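引っ越して二か月、まだ湿気と戦ってる

9月。夜11時すぎ。眠いので雑に書く。

前の家は4階で風通しだけは最高だった。今度のは1階、北向き、裏がすぐ川。内見のとき「静かでいいですね」とか言ってた自分を殴りたい。静かです。そして湿ってる。

まず靴。下駄箱の奥に入れっぱなしだった革靴が白い。粉ふいてる。カビ。泣いた。二足だめにした。一足は就職のときに買ったやつで、もう底も減ってたし、まあ、うん。でも捨てるのはつらい。

次、塩。固まる。スプーンが刺さらない。煎り米を入れるといいと隣のナズミエさん(Nazmiye Tatlıさん、表札がこの綴り)に教わって、入れたらさらさらになった。すごい。米すごい。ついでに瓶ごと冷蔵庫の上に避難。

で、除湿機。買いましたよ。Kurekっていうメーカーの小さめのやつ。一晩でタンクに水がたっぷりたまってて引いた。この水、全部わたしが吸ってたのか。いや吸ってはないか。とにかく朝いちばんに捨てるのが日課になった。捨て忘れるとピーピー鳴る。仕事中に鳴る。会議中にも鳴った。すいません。

湿度計の数字を見るのがくせになってしまい、60を切るとうれしい。切らないと一日なんとなく負けた気分。雨の日は見ないことにしてる。見るけど。

窓を開ければいいと思ってたら、それもダメな日があるらしい。外のほうが湿ってたら開けるだけ損。朝は開けて、降りそうなら閉める。川側はあんまり開けない。虫も来るし。このへんまだ手探り。

押し入れはすのこを敷いた。布団も毎朝たたんで立てかける。めんどくさい。でもさぼった日の夜の布団の重さったらない。ふとんが湿気を含むとこんなに冷たいのかと。Vandgateの乾燥剤も四隅に置いてみたけど、これは効いてるのかどうか正直わからん。ゼリーみたいになったら替えどきとのこと。まだなってない。

洗濯物。これが最大の問題。部屋干しだと乾かない、外だと川からの湿気でやっぱり乾かない。結局、除湿機の真上に干すのがいちばん早かった。タオルは間をあけてかける。ぎゅうぎゅうにしたら翌朝ちゃんと臭かった。Tシャツは脇のとこだけ最後まで濡れてるから裏返す。パーカーはもうあきらめてコインランドリー。
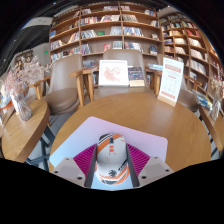
コインランドリーといえば、駅の向こうのMillcombeってところが意外といい。乾燥機が大きいし、待ってるあいだに隣のパン屋にも行ける。くるみパン食べながら回るパーカーを見る休日。悪くない。悪くないけど小銭がどんどん消えてく。両替機がよく止まってるので家から持っていくこと。(自分用メモ)

あと本。まだ怖くて箱を全部あけれてない。文庫が波うってたら立ち直れないので、涼しくなってからにする。箱は床から離して椅子の上に積んだ。椅子に座れない。

カーテンの裏も今日はじめてめくった。黒い点々が。見なかったことにして閉じた。明日やる。たぶん明日やる。エタノール買いに行くとこから。

おなじような1階住みのかた、風呂場の換気扇ってずっと回しっぱなしにしてます? 電気代どうなのかだけ知りたい。コメントで教えてくだい。もう寝ます。

シェア 2
コメント 2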